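Ground Segment Support / Bamholm Station
Ticket: Downlink drops out at azimuth 145 on S-band passes
Opened: 2021-11-16
Opened by: Musyoka Mfinanga
Assigned to: Chie Sekiguchi
Watching: Toshiko Sugiyama, Hideaki Matsuda
Severity: 2
Status: Monitoring

Original report (Mfinanga)

Bemitz telemetry lost lock during the morning pass and came back before loss of signal. Same thing on the evening pass. In both cases the receiver dropped when the antenna was moving clockwise through azimuth 145. Elevation was different each time, so I don't think we are looking at the tree line. Received power does not fade. It steps down to the noise floor between one sample and the next, stays there, and steps back up later in the pass.

Frames missing from both passes. Housekeeping was recovered from onboard storage on the next contact. The payload file was not, and will need to be scheduled again.

Nothing in the station event log except loss of lock and reacquisition. No motor faults, no encoder faults, no weather alarm.

Please look at this before the payload team's next dump. They have asked for the high pass, maximum elevation 64 degrees, and it crosses the bad azimuth right in the middle.

Update (Sekiguchi)

Picked this up. Pulled the receiver log, the antenna log and the predicted track for both passes and lined them up on UTC. Confirmed: power goes to the floor at the reported azimuth in both cases.

Questions for Musyoka:
Was the uplink amplifier on?
Did you see the spectrum display go flat, or only the demodulator status change?
Has anyone been on the pedestal since the last clean pass?

Update (Mfinanga)

Uplink amplifier was off for the morning pass and on for the evening pass. No difference.

Spectrum display went flat. Carrier gone, and the noise level itself fell as well. I should have put that in the report.

Pedestal was greased the week before. Reiko Sakai did that work and signed the sheet.

Update (Sekiguchi)

The noise level falling is useful. If the dish were pointing away from the spacecraft, we would lose the carrier but still see the noise from the low noise amplifier. If the noise falls too, the receiver is no longer connected to the amplifier output, or the amplifier has no power. On this antenna the amplifier is fed DC up the same coax, so one bad cable gives both.

Keeping the other causes open until they are tested. List as it stands:

1. Spacecraft transmitter switching off
2. Pointing error, ephemeris or controller
3. Local interference overloading the amplifier
4. Amplifier power or coax between pedestal and feed

Update (Matsuda)

On item 1: Domolell had Bemitz in view for part of the evening pass and was recording. I asked for their file. Their carrier is continuous through our whole outage, at the level the link budget predicts. Spacecraft transmitter current in the recovered housekeeping is flat too. Item 1 is closed from the flight side. Please don't send any transmitter reset commands on account of this ticket.

Update (Sekiguchi)

Item 2. Compared commanded and actual angles from the Godoy controller. Azimuth error stays inside the normal band during the outage, elevation the same. The element set in use was current. Loaded an older set and reran the prediction to see how far off it would put us – still well inside the beam. Closed.

Item 3. Left the spectrum analyzer on peak hold overnight with the dish parked toward the same azimuth. Nothing above the usual background. An overload strong enough to blank the amplifier would have shown up. Also, the noise floor would be expected to rise, and ours falls. Closed.

Update (Sekiguchi)

Item 4, bench side first. Put a meter on the bias tee in the equipment room and slewed the antenna slowly by hand control, with no spacecraft in view.

Azimuth increasing: current steady up to the reported angle, then zero.
Azimuth decreasing from there: current stays at zero for several degrees, then returns.
Repeated 4 times with the same result.
Repeated at stow elevation: fault does not appear.
Repeated at mid elevation: fault appears.

So the break is mechanical, it has some hysteresis, and it depends on both axes. That puts it in the length of coax that crosses the elevation joint, or in the connector at either end of it. The azimuth wrap alone would not care about elevation.

Asking Toshiko for pedestal access. The high pass should be moved to Domolell in the meantime.

Update (Sugiyama)

Access approved. Lock out both drives at the pedestal switch, not only in Godoy. Software inhibit is not an isolation.

Domolell has accepted the high pass. They will forward the payload file through the normal route. Bamholm should still track it, receive only, so that we have a comparison record.

Update (Sekiguchi)

On the pedestal with Reiko Sakai. Drives locked out, tag on the switch.

Findings:
The feed coax is tied down at the yoke in a different place from the one on the drawing. The clamp had been moved to reach a grease fitting and put back one hole lower.
With the clamp there, the cable has no slack when the dish is up and turned past the reported azimuth. All of the pull goes into the right-angle connector at the amplifier.
The center pin in that connector has backed out. It makes contact when the cable is relaxed and opens when it is pulled.
Outer jacket has a flat spot where it passes the elevation bearing housing. Not cut through.
No corrosion or water in the connector. Sealing tape was intact.

Reiko's sheet says "cable clamp refitted." The procedure does not say which hole, and there is no mark on the yoke. I have no complaint about the work; the procedure needs a line added.

Actions taken:
Replaced the full jumper from yoke to amplifier. Old one bagged and tagged for the parts cage.
New connector torqued and sealed.
Clamp moved back to the drawing position. Hole marked with paint.
Removed the tag, restored the drives, repeated the slow slew over the full azimuth range at three elevations. Bias current steady throughout.

Update (Mfinanga)

Tracked the high pass receive only. Lock held from acquisition to loss of signal, including through the old bad angle at 64 degrees elevation. Compared with the Domolell recording: no frames in theirs that are missing in ours. Leaving the ticket at Monitoring until we have run a full set of passes in both directions.

Attachments

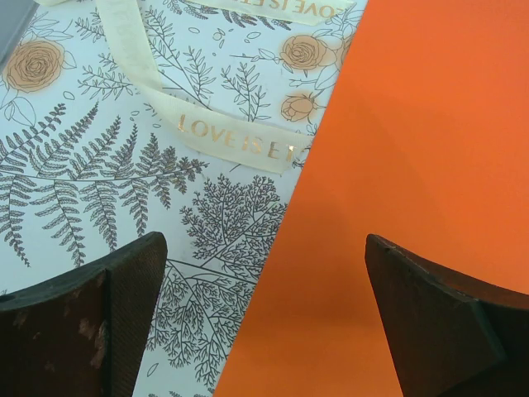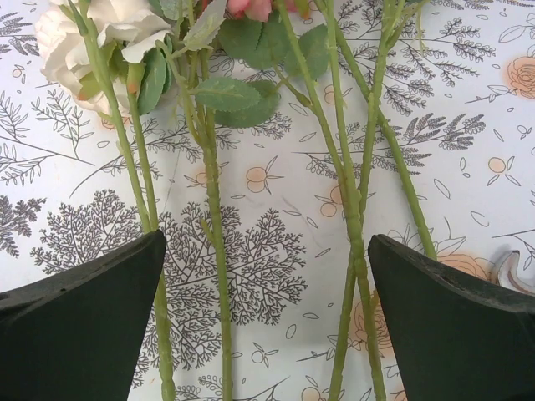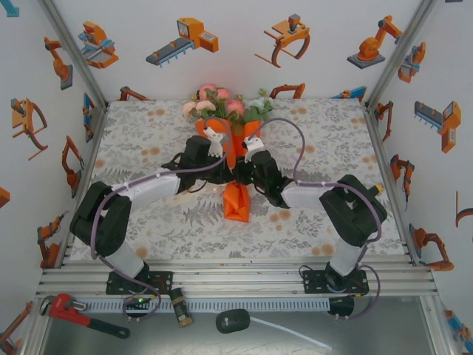
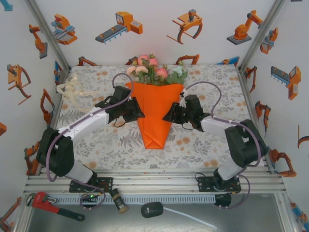

Update (Sugiyama)
The open item is how to route the new jumper for good. At present it is held at the drawing position, which stops the pull on the connector but leaves little margin if the feed is ever moved outward. I would like the slack placed over the joint and not beside it. The layout I mean: the cable loops from the feed over the top of the joint and then goes down past the elevation bearing toward the base. Chie, please check that a loop like that clears the bearing housing at both elevation limits, and that it stays above the minimum bend radius for this coax. If it doesn't clear, we stay with the drawing.

Update (Sekiguchi)

Tried it with a scrap length of the same coax and cable ties. Clears the housing at the lower limit. At the upper limit it touches the edge of the feed support strut. A standoff on the strut would fix that. Sketch sent to the workshop. Until the standoff is made, the jumper stays in the drawing position.

Bend radius is fine in both positions.

Update (Sakai)

Greasing procedure revised. Added: photograph clamp before removal; refit in painted hole; slew to both azimuth limits at high elevation with the bias meter connected before signing. Draft is in the November maintenance folder for review. I also checked the backup antenna. Its clamp is in the correct hole and is now painted the same way.

Update (Matsuda)

Payload team has its file from Domolell. No further flight action on Bemitz.

Remaining before closure
Standoff from workshop, fit and repeat slow slew (Sekiguchi)
Procedure review and signature (Sugiyama)
Order two spare jumpers, straight connector at the amplifier end if the part fits (Mfinanga)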